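🧵 Right, I've been threatening this for weeks, so here it comes: a thread about tea dyeing. I have spent most of December turning white things brown and I have never been happier.

1/ Background for the newer followers. My gran's linen cupboard came to me in the spring and it was full of plain cotton napkins, pillowcases and a tablecloth so white it hurt to look at. Lovely fabric, very bridal. I wanted the colour of an old paperback.

2/ Iresha Thambiah runs the Tuesday textiles evening at Sumham library and she put me on to tea. I'd assumed you needed proper dye and gloves and a bucket you could never use again. You need a big pan and the cheapest strong black tea in the shop!

3/ The bit I skipped the first time, to my cost: wash everything first, hot, even if it looks clean. Old cotton that's been ironed with starch takes the tea in patches. My first napkin came out looking like a map of somewhere with a lot of lakes.

4/ Quantities. I weigh the dry cloth. For 400 g of cotton I use a really heaped mug of loose tea tied up in a bit of muslin, and enough water that everything can swim about freely. If it's cramped you get creases, and the creases go dark. (Some people love the creases. Scrunch away, those people.)

5/ Bring the tea up to a simmer, let it go properly black, take the muslin out, turn the heat off. THEN the cloth goes in, already wet through. Dry cloth grabs the colour wherever it touches first and you'll never even it out again.

6/ Stir. Keep stirring. I put the radio play on and stirred through the whole thing and it was one of the best afternoons I've had all winter.
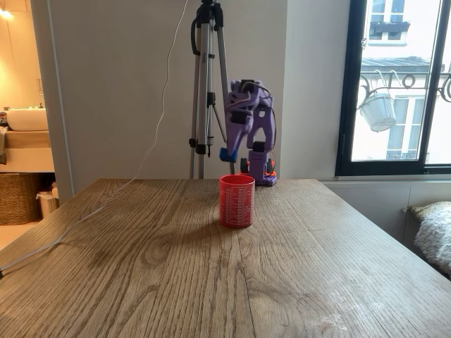

7/ How long? Twenty minutes gives you cream. An hour gives you a nice biscuit colour. Overnight gives you something close to cardboard, which I mean as a compliment. It always looks much darker wet, so go further than your nerve tells you.

8/ Setareh Zamani asked under my last post whether it washes out. A bit, yes. Tea is more of a stain than a dye, but it's a stubborn one. I've washed my pillowcases 6 times now, cool, with gentle liquid, and they've gone from biscuit to slightly paler biscuit. Still nowhere near white.

9/ You can help it along with alum, dissolved in hot water, as a soak before the tea. I've tried it with and without, same cloth, same pan. The alum one has a warmer, yellower look and I think it's holding on better. Vinegar in the rinse did nothing that I could see, and the kitchen smelled like a chip shop.

10/ Now the fun bit. IRON. A pinch of iron powder (Iresha gave me some in a jam jar) in a second pan of warm water, dip your tea-dyed cloth, and it goes grey in front of your eyes. Soft, stormy, pigeon grey! I shrieked. Keep a separate pan for this one and don't cook in it afterwards.

11/ Go gently with the iron, though. Too much makes cotton brittle over the years, and on silk it's worse. A minute or two is plenty. Rinse it like you mean it.

12/ Things I've dyed so far: the napkins, the pillowcases, a very tired bra, the cord for the bathroom light, and a stack of luggage labels for parcels. The labels are the surprise favourite. Paint the tea on with a wide brush, let them dry flat, and they look as if they've been round the world twice.

13/ Things that didn't work: a polyester blouse (it came out exactly as it went in, very smug about it) and a cotton shirt sewn with polyester thread, which now has bright white stitching all over. I've decided I like it. I wear it to the shops.

14/ Green tea is too faint to bother with. Rooibos gives a proper pinky orange, almost terracotta, and I'm saving up my used bags for a full pillowcase. Coffee works but it's muddier, and the smell hangs about through 2 washes.

15/ Somebody asked about onion skins. YES. Whole different thread. The yellow you get is ridiculous, like an egg yolk. I've got a carrier bag of skins from Kumarasinghe's on the corner, they let me sweep out the bottom of the crate, and I'm doing the big tablecloth with them next weekend if it'll fit in the pan.

16/ If you have a go, please show me! Especially the patchy ones. And if anyone knows how to get tea off a pale grout line, I'm all ears, it's been there since the napkins.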